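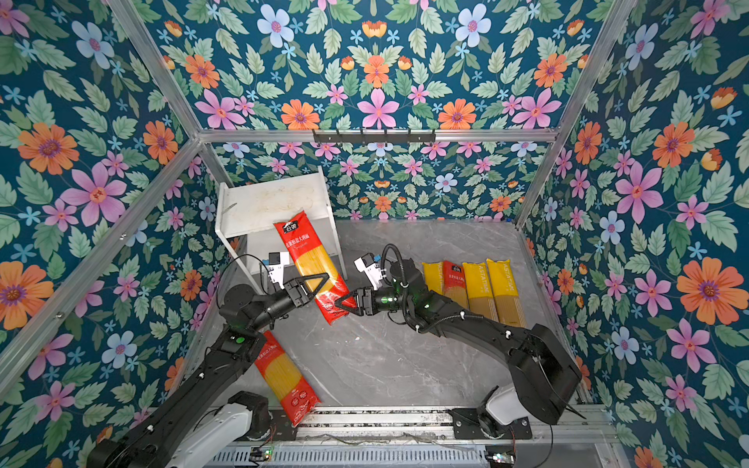 # Choosing wallpaper for the small hallway

I moved to Wenderton in April, into an apartment with a hallway so narrow that two people cannot pass without one of them turning sideways. The walls were painted a yellow that I can only compare to old butter. I lived with it for nine months. In the country where I grew up, wallpaper is something for grandparents, and I did not expect that I would ever buy it with my own money.

Then I started to look at flowers. Big ones, on a dark background. Once you begin to notice this kind of pattern you find it in cafes, in dentist offices, inside closets. 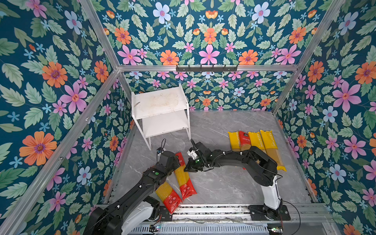
*4 min read*

The common advice says that a small space needs a light color. I believed this for a long time and I tested it with paint cards from Haslam, the hardware store near the bus station. I taped the cards to the wall and looked at them in the morning and again at night. All the light ones looked gray after sunset, and my hallway has no window, so for the hallway it is always after sunset.

Dark teal behaved better. Under a weak lamp it stays teal, and the pink and orange flowers on top of it seem to come a little forward. The corners are harder to see, and for this reason the hallway feels less like a box. I do not know if a decorator would agree with me.

My shortlist had two papers:

- **Dilto**, deep teal with large flowers. Matte, heavy, needs paste on the wall.
- **Banano**, almost black with yellow leaves. Thinner, and the sample tore when I bent it.

I ordered Dilto. With paste and a brush I paid 187 dollars, more than I had planned.
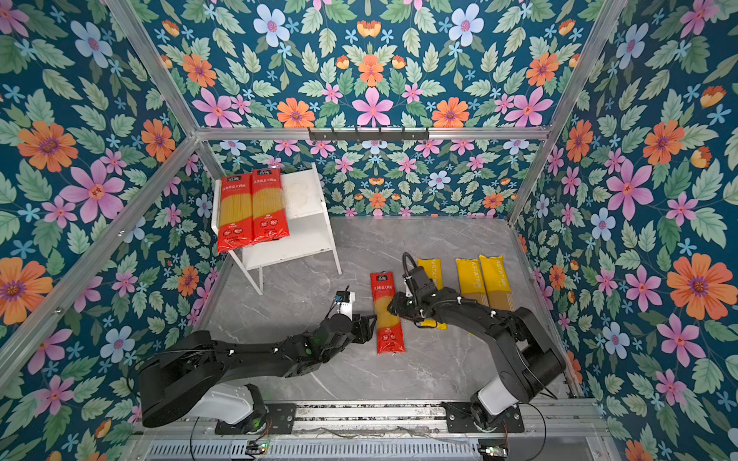 ## What I learned about matching the pattern

A large pattern wastes paper. Before you cut the second strip, you must slide it up or down until the flowers meet the first one, and what is left over goes to the trash. I had read this on the label and still did not understand it until I stood there with half a blossom in each hand.

I needed four rolls. The calculator in the store told me three, but it did not ask about the size of the repeat. If you must order again later, check the batch number, as the second batch can be a little different in color. 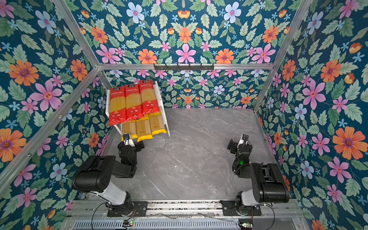
The corners took me the longest time. My walls are not straight, so a strip that was perfect at the ceiling was leaning at the floor. A neighbor advised me to cut the strip in the corner and begin again with a vertical line drawn in pencil. On one side a leaf is now missing its tip. I see it every morning when I put on my shoes.

I have not decided about the ceiling. One roll is still closed, under the bed, and the store takes it back only with the receipt, which I am still looking for.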